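Prukholm Parking and Car Tech Group
Notes from our meeting, 22 April 2026

I took the notes this time because Amber Dekker did it the last two times and threatened to quit. So if your best line isn't in here, sorry, I was probably eating.

Present: Jeanine Claeys (chair), Amber, Volkan Uçar, Noel Sison, me (Eugénie Lecomte).

We started with the December notes. Volkan wanted his charger count changed from 400 to 391, so I changed it. Approved.

Then the Hoekstra garage and the plate readers. Noel went over there twice and says the gate reads his plate fine going in and then makes him sit there on the way out (he did some 16 exits, bless him!). Jeanine thinks it's the angle of the ramp. Volkan thinks it's the software and said so for quite a while. We agreed Noel will write to the garage and ask which update they're on.
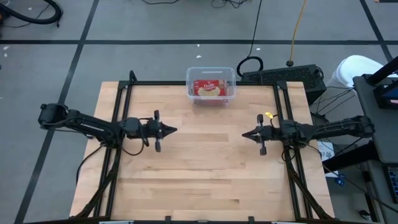
2 min read

Next up was Tukamis, the app that's supposed to tell you which level has open spots. I like it a lot, Amber can't stand it. Her complaint is that it wants your location all day long, even with the car at home in the driveway, and I have to admit she's got a point there. Jeanine asked if we should still recommend it on our page. Vote was three to two for keeping it, with a note on the privacy settings. Amber writes the note.

Money: Nirnau offered us $600 toward the fall open day if we put their name on the flyer. Everybody was fine with that except Volkan, who wants to see the flyer first. Jeanine will send it around.

Any other business: Noel asked about trying out lane assist on the county road again. We ran out of time, so it goes on the next agenda.

To do: Noel, letter to Hoekstra. Amber, privacy note. Jeanine, flyer. Me, these notes, done!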